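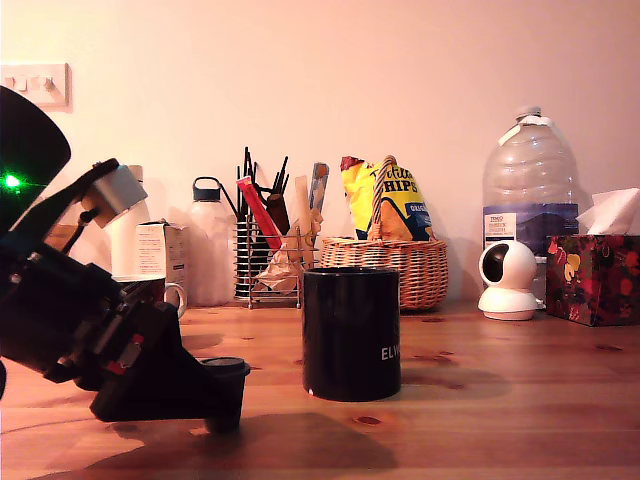 Cup Night

Sunday, July 15, 2018
By S. Baranauskienė

The arm stopped at 19 percent. Green light still on. That was the part I hated, the green light.

"Is it stuck?" my sister said from the hall.

"It's thinking."

It wasn't thinking. Stestix arms don't think, they run the list, and the list said cup, lift, turn, put down. We were on cup. We had been on cup since supper.

I typed stop. Nothing. Typed it again with the capital S like the Clandach manual says. The little black cup gave a squeak on the pine and the wrist began to shake, small at first, then the mugs were humming too.

Fault 762. I looked it up, page stuck to the next page with jam. Grip sensor lost. Keep hands clear. Do not reach accross the arm.

The plug was behind it. Of course it was.

"Dont," my sister said. She'd come in by then.

So I went down. Under the table, on my belly, cheek on the floor, the whole top rattling over me. Found the cord. Wrong cord. The kettle in the kitchen clicked off. Found the other one and pulled.

Quiet.

Then the arm, with nothing holding it up, let go of its own weight. One bang. I stayed where I was and listened to something roll, slow, toward the edge.

500 views | 19 shares | 3 comments

skekthorpe_reader: did it fall?? you cant stop there

mugs4ever: Should of had a stop button within reach. Good story tho

pinetop: Read it twice. The wrong cord got me.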